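Andance Boards > Living Together, Living Apart > Splitting up on a joint lease

Thread: Ex moved out, lease runs to April. No contact vs. shared logistics?

prallska_tenant
Posts: 70
Relationship of four years ended two weeks ago. She initiated. She has moved to her sister's place in Rurosia. Both names are on the lease. Rent is 883 a month, of which she paid 429 and I paid the rest. Everything I read says no contact for at least a month. I don't see how that works when we share a lease, an electric account and a deposit. Looking for procedures, not sympathy.

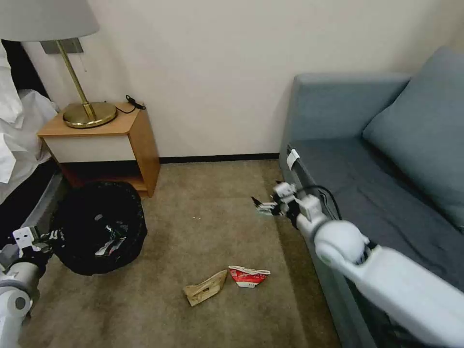
Konrad Olszewski
Section moderator

Two separate problems. Handle them separately.

1. The lease. Joint liability normally means the landlord can ask either of you for the full amount. Her moving out does not change that. Read the clause on substitution of tenants before you write to anyone.
2. The contact. Limit it to one channel, in writing, logistics only. Email is better than text. Text invites replies at 1 a.m.

Write one email with all open items, numbered. Ask for answers by a stated day. Do not add a closing paragraph about how you feel.

yuzuki_m
Agree with the numbered email. Disagree that it should come from him first. She ended it and she left, so the exit terms are hers to propose. If he sends a list at two weeks, it reads as a pretext for contact, even if it isn't one.

Konrad Olszewski
Section moderator

The rent has a due date. How it reads is secondary.

yuzuki_m
The rent is one item. The deposit, the furniture and the electric can wait until April. Send one line on the rent and stop.

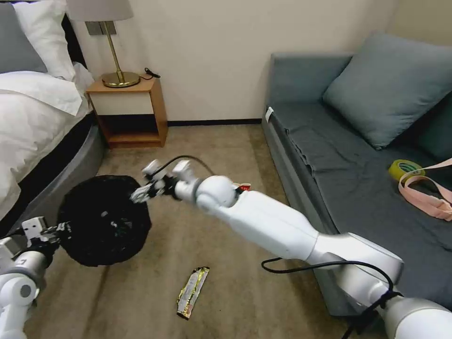 I did it the other way in my last breakup, full list in week one, and we ended up on the phone for three hours about a bookcase. Set me back to day zero. Neither of us wanted the bookcase.

prallska_tenant
Rent only, then. Follow-up question. She still has a key and has twice come by while I was at work to pick up clothes. She told me afterward both times. Is it reasonable to ask for notice?

T. Hirano
Reasonable, yes. Enforceable, probably not while she is on the lease. Do not change the locks. Ask for 24 hours' notice by email and offer the same courtesy regarding her belongings, meaning you don't move, pack or dispose of anything without telling her.

Also, in reply to yuzuki_m: waiting on the deposit is fine, waiting on the electric is not. Mine stayed in both names and the final bill was 479, which we then argued over for longer than we had argued over anything while together. Get a meter reading for the date she left, even if it's an estimate. 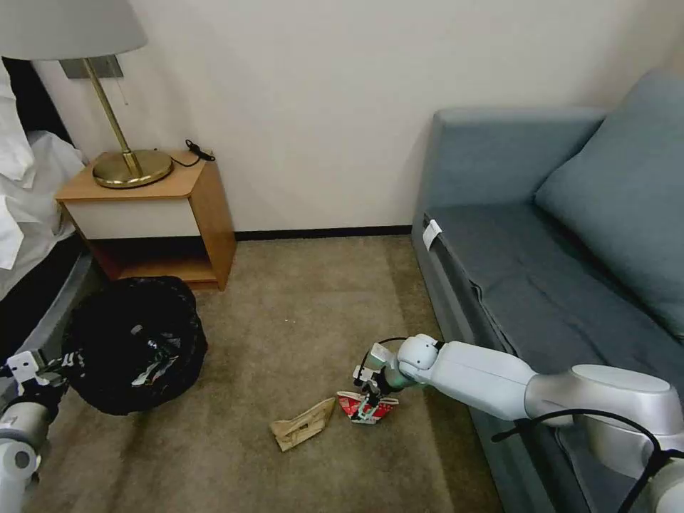 Put the reading in the same email as the rent. Two items is still short.

yuzuki_m
Fine. Two items. My limit is two.

jytte_ing
A dissenting view on no contact in general. The 30-day figure gets repeated as if somebody measured it. What helped me was reducing unpredictable contact. A scheduled email every second week did no damage. Finding her car outside the grocery store did. If you can predict it, you can plan for it.

For the same reason I would ask for a fixed pickup time instead of 24 hours' notice. With notice you spend the day waiting for the message.

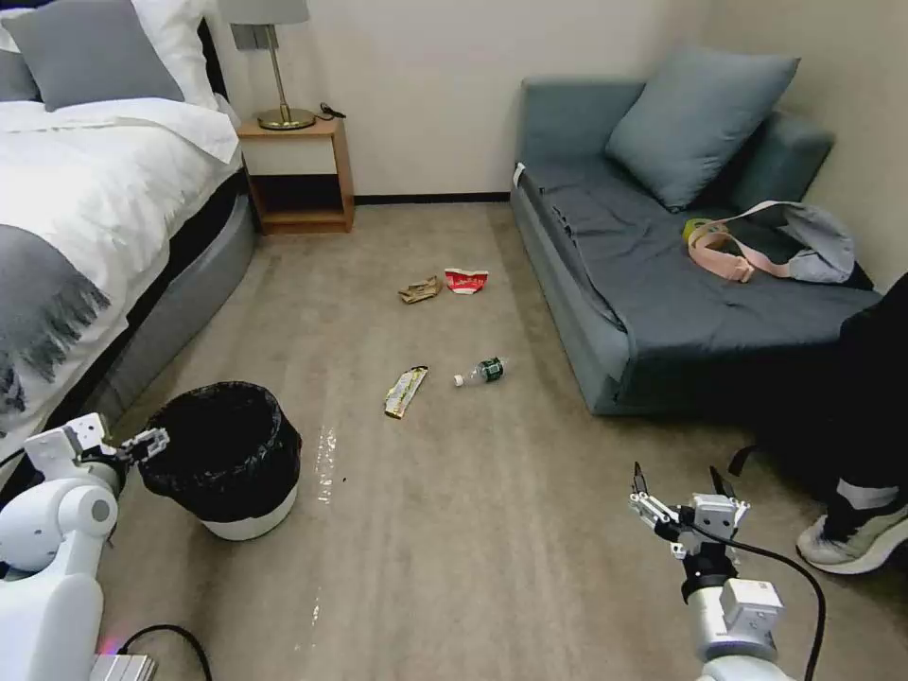
Mine was an hour in the early evening, every other week, and I went to Esteves for coffee while it ran. After the third one there was nothing left to collect and it lapsed.

T. Hirano
A fixed time is better than my suggestion. I withdraw the 24 hours.

Konrad Olszewski
Section moderator

No objection. Keep it in writing.

prallska_tenant
Sent on 18/03/2021. Rent, meter reading, and one sentence proposing a pickup hour. I know that makes three. She replied the same evening, agreed to pay her share through the end of the lease and asked to move the hour to mornings. I have not answered the part where she asked how I was doing.

yuzuki_m
Don't.

jytte_ing
I would answer it. "Managing, thanks" is two words and closes the item.

yuzuki_m
It opens the next one.

Konrad Olszewski
Section moderator

Confirm the morning hour first. The other question has no deadline.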